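Flidcombe Allotment and Garden Society
Minutes of the autumn general meeting, 28 October 2026
Held in the back room of the Ostby Road hall, which was cold

Present: the chair, the secretary (taking these minutes under mild protest), and enough plot holders to be quorate once the people in the kitchen had been called in twice. Apologies were received from the plots along the railway side, as usual.

1. Minutes of the March meeting

Approved, with one correction. The phrase "a full and frank exchange" in item 6 should read "shouting." The member who asked for the change was the one doing it.

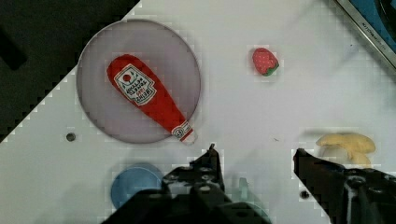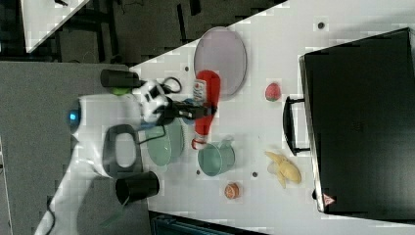

2. Water

The tank by the lower gate has been leaking again. The chair reported that the plumber sent by Huvolitz came, looked at it, agreed that it was leaking, and billed us for his opinion. A second visit would cost $500. A member offered to fix it for the price of a tube of sealant. The meeting recalled the last time this member fixed something and voted to pay the $500.

Hoses left running overnight were raised. Everyone present deplored it and everyone present had never done it.

3. Plot fees

The fee stays at $50 for a full plot and $30 for a half. A motion to charge by the square foot failed after the mover was asked who would do the measuring. The secretary wishes it recorded that she did not volunteer and will not be available.

Two half plots are still unpaid. Letters have gone out. One came back marked "moved," although the holder was seen on Sunday's compost run, or somebody in his hat was.

4. The bean dispute

The runner beans on plot 30 continue to shade the neighboring lettuce. The bean party said that lettuce likes shade. The lettuce party said that lettuce does not like darkness. After some time the chair ruled that next year's poles will go on the north side of the plot. Both parties said this was what they had wanted all along.

5. Cocco

The society's rooster, Cocco, has now been the subject of 2 complaints from the houses on the lane, both timed before sunrise. It was pointed out that the bylaws allow hens and say nothing of roosters. It was also pointed out that Cocco was sold to us as a hen. A darker coop was proposed and agreed. Nobody wanted to discuss the other option with the harvest supper coming up next on the agenda.

6. Harvest supper

Same hall, same tables. People bringing a dish should put their name on the bottom of it. The society is still holding three casserole dishes and a very good ladle from last year. There was again a request for fewer zucchini. This was put to the zucchini growers, who took it badly.

7. Any other business

The shed key is missing. The spare is in the shed.

The next general meeting will be in March. Members are asked to bring a sweater.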